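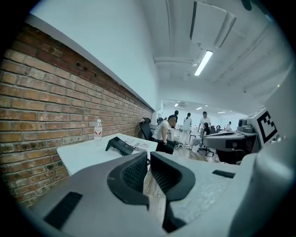 A view past the two black fingers of a hand-held gripper, with a square marker on the gray device at the right.

How Do You Test a Robot's Hand?
Young Readers' Science Pages, Bretura Learning Center
Written by Lina Abu Hammour

Pick up a pencil. Now pick up a grape. You used the same hand both times, but you squeezed the pencil harder than the grape, and you did it without stopping to think.

A robot has to be given a hand before it can pick up anything at all. The hand of a robot is called a gripper. Grippers come in many shapes. Some have two fingers, some have three or more, and some have no fingers and use suction, like a vacuum cleaner. Engineers must decide which gripper is right for each job, and they make that decision by testing.

Testing by hand

You might expect that a gripper can be tested only when it is attached to a robot arm. An arm is heavy and expensive, however, and it takes time to set up. Many teams begin with hand-held grippers. A person holds the gripper and uses it to pick up objects, open boxes and move things from place to place. The person's arm does the work that a robot arm would do later.

This method has a second use. When a person works with a gripper, the movements can be recorded. A computer can study the recordings and learn from them. One short task, such as lifting a cup onto a shelf, may be recorded many times. In a project named Wurnstead, the team collected 3,000 recordings before the computer began its lessons.

What are the black-and-white squares?

The squares are called markers. Each one has its own pattern of black and white blocks, in the same way that each house on a street has its own number. When a camera sees a marker, the computer can tell which marker it is. It can also work out how far away the marker is and which way it is turned.

If a marker is fixed firmly to a gripper, the computer can follow the gripper as it moves. Sometimes markers are placed on several sides of a cube. A person's wrist turns often during a task, and with a cube there is a good chance that at least one marker is facing the camera.

Markers work well only when the camera can see them clearly. A bright reflection, a sleeve or a thumb in the wrong place can hide part of the pattern. For this reason, teams check their markers before each test.

Where does the camera go?

There are two common places. The first is on the gripper itself, looking out past the fingers. From there the camera has a close view of whatever the gripper is reaching for. Cameras in this position often have a very wide lens, which makes straight lines look bent, much as they do in the back of a spoon. The computer can be taught to correct for the bending.

The second place is on the head. A head camera sees both arms, the table and much of the room. It can see that a telephone is between one gripper and a magazine, which a camera close to the fingers might miss. 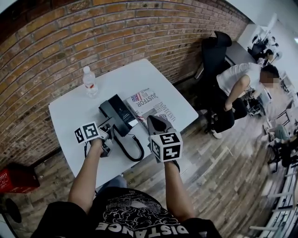
Each view has its weak points. A head camera may lose sight of an object when an arm passes in front of it, and a gripper camera knows little about what is behind it. Many teams use both kinds and then compare the results.

Making the test fair

When you compare two things in science, you should change only one thing at a time. Suppose you wish to know whether soft fingers hold better than hard fingers. You must use the same objects, the same table and the same lighting for both. If you change the fingers and the objects together, you will not know which change made the difference.

At Bretura, we compared two sets of gripper fingers, called Huang fingers and Cesside fingers. The names were chosen by the people who designed them. Each set was used on 12 everyday objects, including a sponge, a spoon, a thin notebook and a tennis ball. The person holding the gripper followed the same written steps each time. A lift was marked as good if the object stayed in the fingers while the person counted slowly to five.

We recorded 253 lifts in all. The thin notebook gave the most trouble, as flat things often do. There is very little for a finger to get hold of when an object lies close against a table. The Cesside fingers, which have narrower tips, could slide under the cover. The Huang fingers were better with the tennis ball.

Both sets will be used again in December with heavier objects.

Try it yourself

You will need kitchen tongs, two rubber bands and five small objects that will not break. Ask an adult before you borrow the tongs.

1. Lift each object with the plain tongs and count to five. Write down whether it stayed or fell.
2. Wrap one rubber band around each tip of the tongs.
3. Lift the same objects again in the same order.
4. Compare your two lists.

If you do 80 lifts instead of ten, your results will be more reliable. You may take a break in the middle.

Words to know

Gripper: the part of a robot that holds things.
Marker: a printed pattern that a camera can recognize.
Lens: the curved, clear part at the front of a camera that gathers light.
Fair test: a test in which only one thing is changed.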